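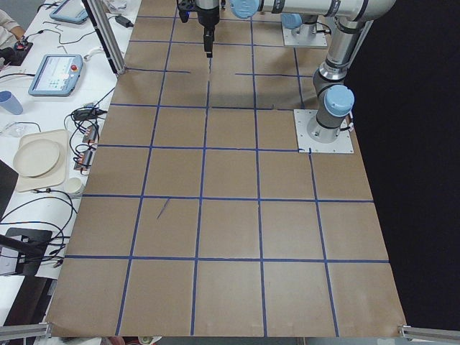
Felesberg workshop puts new paper and tape on its long table

FELESBERG – The long table at the Bedoya workshop has a new surface this February. Staff took off the old paper, put down fresh brown kraft paper and marked it into squares with blue tape. The job used 156 yards of tape and took 2 evenings.

The workshop uses the squares to place small objects and put them back in the same spot later. Ruwan Kumarasinghe, who runs the workshop, said the old covering had been down since the summer and had started to tear at the corners.

"We kept patching it," Kumarasinghe said. "In the end there was more patch than paper on the side by the desk, and people were arguing over which line was the real one."

The new paper came off a single roll bought from Pillska, a packing supply store in Asedberg. It was cut long and folded down over the ends of the table, then smoothed out by hand before any tape went on. The long lines were laid first, with a chalk string pulled tight as a guide. The cross lines followed. 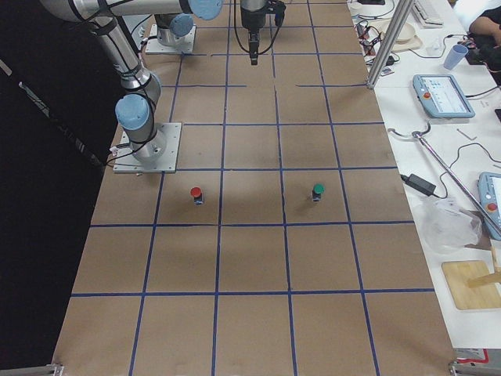

Laying the cross lines was the slow part of the work. Each one has to meet the long lines squarely, and a strip pulled too hard will lift the paper with it. Kumarasinghe said the rule in the shop is to use short lengths wherever a full strip starts to wander, and several of the lines toward the far half of the table are in pieces for that reason. Small gaps are left alone as long as the square can still be read. The paper also picks up creases and smudges with use, and those are left alone too.

Squares are called out by row and column, starting from the near left corner. A person setting out objects reads the positions from a printed sheet while a second person checks them against the table. Objects are placed near the middle of a square and kept off the tape. Small cylinders with colored caps are used for much of the work, and the caps make it easier to tell one from another at the far end.

The workshop keeps a notebook of placements. Kumarasinghe said 3,063 were written down on the old covering before it came off. The count starts over with the new one.
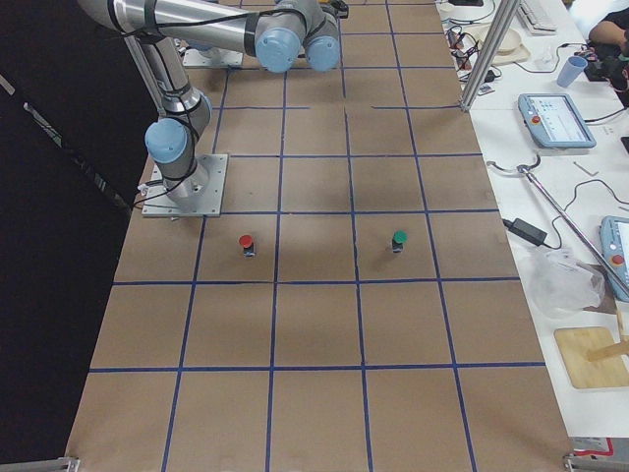

Old covering to be reused

The old paper was rolled up and set aside. The clean parts will go to the workshop's packing bench, where they will be used to wrap parts for shipping. The taped parts were thrown out.

Kumarasinghe said the shop had looked at painting the lines straight onto the tabletop. The idea was dropped after a test board took most of a day to dry and the squares turned out too small. Tape can be pulled up and moved in a few minutes.

There is enough paper left on the roll for one more change, and Pillska has set aside a second roll at the same width. The workshop expects to change the covering again before the end of the year. Until then, people working at the table are asked to keep coffee on the desk and to write on the paper in pencil only.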